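Recording at Home for Silby: Your Questions

Assunta Santoro looks after the people who record for us, and she has gathered up the things she gets asked most. Have a read before you write in – though she is always glad to hear from you!

What is Silby, and what do my recordings do?

Silby is our tabletop tidying project. You hold the Widik gripper in your hand and do small, ordinary jobs with it, and the camera on the gripper records what it sees. The learning system then studies many of these examples and tries to work out how to do the same jobs with an arm of its own. We are hoping to reach 2000 good examples for the basket tasks, and every careful one you send brings us a little closer.

Do I need a special table?

No, and please don't go out and buy one. A kitchen table, a desk or a workbench will all do nicely, so long as it stands steady and you can move your arm freely over it. Scuffs and scratches are welcome too. We want the system to meet the kinds of tables people really have, and a mark in the wood is part of that.

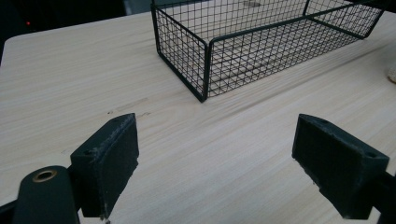 How should I start each example?

Open the gripper all the way, hold it still over the table while you take a slow breath, and then begin. That short pause makes it much easier for us to find the beginning when we trim things later. Move at a comfortable pace, a bit slower than you would with your bare hand, and pause again once you have finished.

Does the basket have to stay in the same spot?

Please move it! Turn it, slide it closer, push it off toward a far corner. If it always sits in one place, the system may simply learn the place and get quite lost when the basket is somewhere else. A new position every 9 examples is plenty, and the same goes for whatever you are picking up.

Is it all right if something is only partly in view?

Yes, that happens all the time with a camera that travels along with your hand. Things drift in and out as you reach and turn, and the system has to cope with that just as you do.

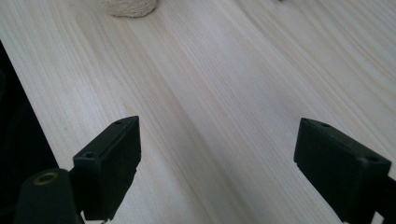 Open gripper over the bare part of the tabletop, with a rounded cream-colored item at the far side.

I dropped something. Should I delete the example?

Keep it, please, and choose "slip" from the list in the Peeters upload page. If you picked the item up again and carried on, say so in the note box. We learn a good deal from those – one of our batches in March had 177 examples in it, and the slips were some of the ones we talked over the longest.

How long should I record for?

Stop whenever your wrist gets tired. Two short sessions are kinder to your arm than one long one, and your movements will stay smoother as well.

Who do I ask if the gripper feels stiff?

Write to Assunta through the Nutel help page and tell her which finger is sticking and when you first noticed it. Please don't oil it or take it apart in the meantime.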